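Ticket 272: Humming and dropouts on left channel, live stream rig
Opened by: Mojtaba Sadeghi
Status: Waiting on reply

Hi Eero,

Me again, sorry! The hum is back on the left side and it's worse than it was at the Brudport show. I was mixing Trumby's second set, the quiet one with just the lap steel and brushes, and there it was under everything like a fridge in the next room. As soon as the drums came in you couldn't hear it, but they only play loud for half the night (they're that kind of band).

What I've tried so far:

Swapped the left XLR for a new one. No change.
Moved the Kiiskinen preamp to a different power board, away from the dimmers. Hum dropped a bit, then crept back up by the encore.
Muted channels one at a time. It only goes away when I pull down channel 9, the lap steel DI.
Ground lift on the DI. Killed the hum, but then I got 2 dropouts in the one song, each long enough for people in the chat to notice.

I haven't updated the firmware yet. I got burnt last time when it wiped all my scenes, so I'd love to know if that's been fixed before I have a go.

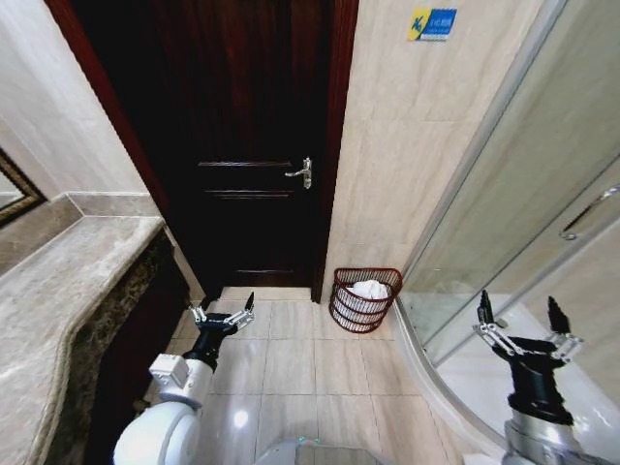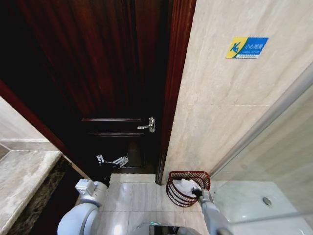
Doors with silver lever handles.

Reply from Eero Kinnunen, 19/04/2022

Hey Mojtaba, thanks for all the detail, makes my job a lot easier! I reckon the hum and the dropouts are separate problems. The hum sounds like a plain old ground loop through the lap steel amp, so leave that lift switched on. For the dropouts, can you check what the buffer is set to in the Stunalness app? It sometimes goes back to the lowest setting after a power cut. Bump it up two steps and run a full song. Scenes are safe with the current firmware, but export them first anyway.

Reply from Mojtaba Sadeghi

You beauty, the buffer was right down at the bottom! I've bumped it up and played their whole live album through without a single dropout. Still a faint buzz when the lap steel volume's all the way off, but I can live with that for now. I'll export the scenes tonight and do the firmware before their next gig. Can you leave the ticket open till then?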